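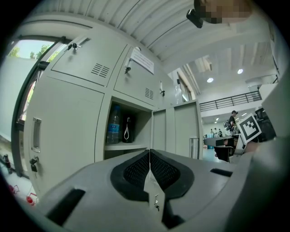
irnow_bench
Week three of teaching the gripper to open and close our lockers at the shared shop. I wrapped each finger pad in a thick black rubber border, on the theory that grip solves everything. It doesn't solve keys. Every locker here has its own idea of what a key is, and people leave them in the locks, so half my attempts end with a pad nudging a key instead of the door. The compartment with the water bottle and the black bag in it is my practice one. Log so far: 61 tries at swinging that door shut, 30 of which I'd show another person.

Modidden
30 out of 61 is a coin flip with extra wiring. Is the wide lens calibrated? Those panels are bent like a banana.

irnow_bench
It's calibrated. I have 2,694 frames that say so, and I looked at all 6 of the bad ones.

flaltow
I'd drop the rubber. Too much bulk for a key. Bare pads, smaller opening, go slow.

Modidden
Disagree, bare pads slip on painted steel. I did that in February and have the scratches to prove it - so does the cabinet.

flaltow
Your cabinet was scratched when you bought it.

MacDonald
Print a cap for the key heads and give the thing something to hold. Took me an evening, two if you count the one where I printed it inside out.

irnow_bench
Caps feel like cheating. What size did you print them?

MacDonald
Will measure tonight. Remind me if I forget, I forgot last time.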